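Second Life for the Kitchen Drawer
How a regional reuse program is changing what households keep, lend and give away

When the Pullthorpe Reuse Library opened its doors in July, its organisers expected modest demand. Within its first season the service had registered 700 member households and accepted 3010 donated items, most of them small kitchen goods that would otherwise have gone to landfill.

The library operates on a simple principle. Members may borrow household items for up to 100 days at no charge, and may keep any item for which no other request has been lodged. Cookware, preserving equipment and children's tableware are the most sought-after categories – a pattern that has held in each of the region's 7 participating districts.

Welington Magalhães, who coordinates the program, attributes the early interest to the cost of setting up a home. "Students and newly arrived families need a great many ordinary things at once," he says. "They seldom need all of them permanently."
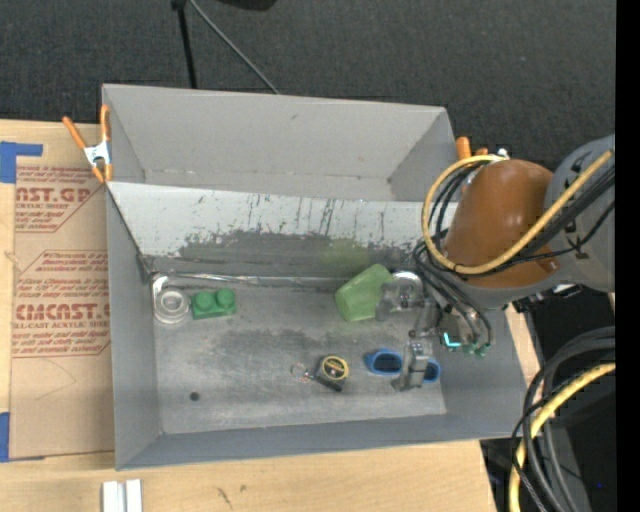

Sorting and standards
Donations are assessed at the Lerau depot, where staff check each article for chips, cracks and missing parts. Plastics without a legible food-safe marking are directed to recycling. Glass and ceramics are washed, catalogued by colour and size, and returned to the shelves.

A second depot is planned for Panerard, subject to council approval of the lease. It would give residents on the northern bus route a collection point closer to home, and would extend opening hours into the evening.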